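**From the Tuesday club**

2024-02-13

It has been a long, damp start to the year in Distamcombe, and the club has spent most of it thinking about rubbish. I promised in the last newsletter that I would explain what the older group is up to, and several parents have since asked me at the door (usually while I was hunting for the key to the cupboard), so I am going to do it properly and at some length. Put the kettle on.

The project is called Kikar. The students chose the name themselves after an argument that took up most of one evening, and I have long since given up asking what the other suggestions were. The idea is simple enough to say in one breath: clear a table. A table after people have been sitting at it, that is, with snack wrappers and bits of packaging and fruit on it, some of which wants throwing away and some of which very much doesn't. Anyone who lives with teenagers will know that this is a job worth handing over to a machine.

What makes it interesting, and what has kept the group going so happily through the dark evenings, is that we do the job ourselves first. You work a pair of grippers by hand, one for each side, and you learn very quickly how clever your own fingers have been all these years without any thanks. Things you have picked up every day of your life slide away from you or spring open, or come up and then go straight back down again on somebody's foot. There is a lot of laughing, and then it goes very quiet, and that is the part I enjoy most. 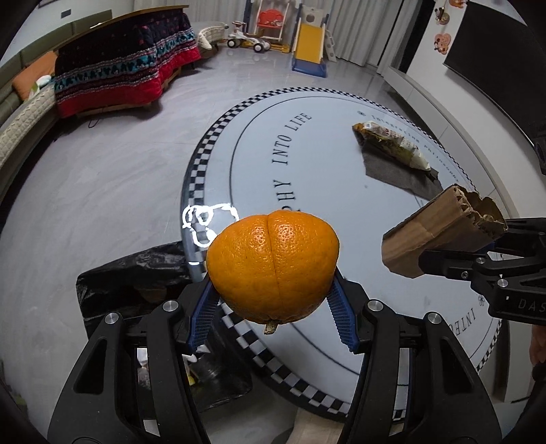 Fruit was the students' choice for the spring, and I must say I had my doubts, as I had been quietly hoping for wooden blocks. They told me (quite rightly) that blocks are too easy, being the same on every side. A big orange is a different matter altogether. One with a deep crease down the middle has a lobe on either side of it and a bit of dry stem poking out underneath, and you have to make up your mind where the two blue pads ought to go before you close them. Then there is the cardboard, which comes up in the other gripper all folded and torn at the end, and the black bag lying open by the edge of the table, which has its own opinions about staying open. We had one long and very enjoyable discussion about whether you should deal with the bag first or last. I am a bag-first person. I was outvoted.

The students write up each turn in the shared notebook afterwards, in whatever words they like, and I do wish I could print the whole thing here, but it would need a newsletter of its own. One entry says only "too keen". Another runs to a page and a half on the subject of squeezing, with a diagram, and comes to the view that the best grip is the one just after the one you think is enough. I have read that sentence several times now and I believe it applies to jam jar lids as well.

We have set ourselves a target of 500 turns written up before the end of March. That sounds like a great many, and it is, but the group has found a rhythm to it: one on the grippers, one watching the clock, one with the pencil, and whoever is left over putting everything back on the table in a different muddle from the time before. This last job has become strangely popular. There is real craft in a good muddle, it seems, and some of them are getting rather wicked at it.
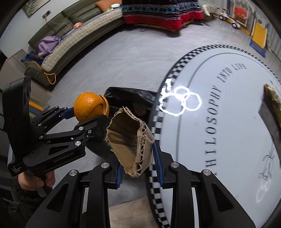 After the write-ups comes the slower work of going back over what everybody did and marking where each turn began and ended, and where it went wrong if it did. I thought this would be the moment when we lost half the room. Far from it! They are merciless with one another and even more so with me, and my own attempts have been used more than once to show the younger ones what rushing looks like. If your son or daughter comes home talking about "a Distamcombe drop", I'm sorry to say that I am where the phrase comes from.

Now, a word on where all this is leading, as I know some of you are trying to plan your spring. The Trnka Cup is in March and we are entering 2 teams, which is a first for us. The older group will take Kikar and show the table-clearing task, and the younger group will take Irnero, their line-following cart, which you will remember from the autumn open evening as the one that went under the piano. It is steering much better these days. The rules allow each team 100 seconds to set up, and we have been practising that part with coats on, in case the hall is cold, which last year it most certainly was.

There is a collection running alongside, for travel and for a new set of batteries, and the cake stall in the high street got it off to a lovely start. Thank you to everyone who baked, and to everyone who bought something they didn't strictly need. We would still be very glad of clean cardboard of any shape or size, odd snack wrappers (empty, please, and wiped out, we have had an incident with crumbs), and any oranges that are too lumpy for the fruit bowl. Please don't worry about them looking nice. The lumpier the better as far as this lot are concerned.

If you have a young person at home who might like to come along, they are welcome to sit in for an evening before deciding. No experience is needed and no kit either, though sleeves that roll up are a help. We start at half past six and try to finish by eight, and the coats are usually found by ten past.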